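Last updated: March

If you've found this page you probably typed something like "can a robot arm unpack my groceries yet" and got forty ads. So here's my how-to for finding out yourself, at home, for nothing but electricity. We're going to set up a simulated tabletop clear-up in Trunorent, give a virtual arm a parcel and some odds and ends to deal with, and see how far it gets before you want to do it by hand. I did my first one on a Sunday arvo with a cup of tea and it was a ripper of a way to lose a day.

Why simulate? Money, mostly! A secondhand arm I looked at was $3,000 before the gripper, and I've already been told there's no room in the garage. In the sim I can drop a box 400 times and the only thing that gets hurt is my pride.

## What you'll need

- A computer with a half-decent graphics card (mine's five years old and copes, with the fan going like a leaf blower)
- Trunorent, the simulator
- The Clumora object pack, for the box and the small bits and pieces
- Galtico, a free grasp planner that plugs into the first one
- Patience, and something to eat

## Step 1: Pick a chore you already hate

Mine is the bench by the back door. There's always a parcel on it, and around the parcel there's a drift of brackets, offcuts and blocks that belong in a drawer. Pick something like that. Don't start with laundry! Cloth is miserable to simulate and even more miserable to grab, and you'll give up before tea.

## Step 2: Build the table

Start a new project, load the room preset, then put your table in the middle and mount the arm at the back of it. Leave a bit of clearance between the base and whatever you want it to pick up. I like to have one big item, a few chunky ones and at least one really thin one, as the thin ones sort the sheep from the goats.

Run the home command before you save, so the fingers start open and up out of the way.
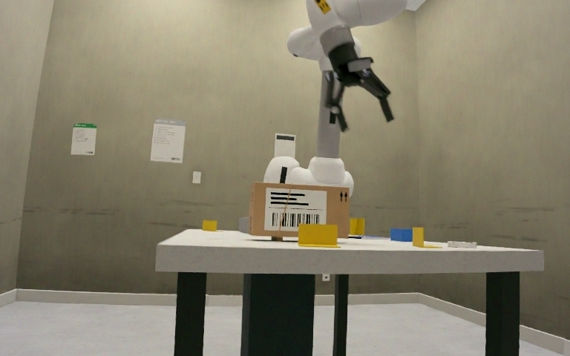
*Parcel, blocks and brackets on the table, gripper open above them.*

Save this as your starting layout. Save it twice. I once overwrote mine and spent an hour nudging a bracket back to where it had been.

## Step 3: Let it try the easy stuff

Queue up the blocks first. In Galtico you tick the objects you want, choose "top-down grasp" and hit plan. A block standing by itself with bare table around it is about as kind a target as you can give a two-fingered gripper. In my runs these went well from the start, and I got a bit cocky.

The L-shaped brackets are fiddlier. Grab one by the upright part and it comes up nicely, but if the planner goes for the foot it'll often tip over instead. You can lock the grasp to the upright under the object's settings (took me ages to find, it's in the second tab).

## Step 4: Now the parcel

Right, the main event. A cardboard box looks simple, and for you and me it is: two hands, one on each side, done. A gripper with two narrow fingers has a much harder time. If the box is wider than the fingers can open, a straight squeeze across the front is off the cards, and you need to think about the top edge or pushing it along the table.

Set the approach to vertical and drop the speed right down. Mine's at a quarter of the default.

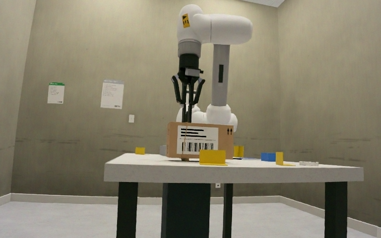 Watch the contact readout while you do this, and pause the moment it shows a touch. Then step forward a little at a time. If the box starts sliding, raise the friction on the tabletop a smidge, but go easy, because it's very tempting to crank it until everything works and then you've taught yourself nothing about real cardboard.

I ran this part over 900 times with small changes and would call my results patchy. Pushing was far more dependable than lifting.

## Step 5: Mess it up on purpose

Shift each object a few centimetres and run the lot again. There's a randomise button for this, and it's the most useful button in the whole program. My lovely tidy routine fell in a heap the first time I pressed it. The flat piece was the worst by miles.

## So, can they do chores yet?

Blocks on a bench, yeah, pretty much. Clearing my actual back-door bench, not on my watch. I'd still beat it one-handed while on the phone. If you want to keep going, the Soylu forum has a thread of people's layouts to download, and I'm working on a drawer version next, once I sort out why the handle keeps falling through the floor.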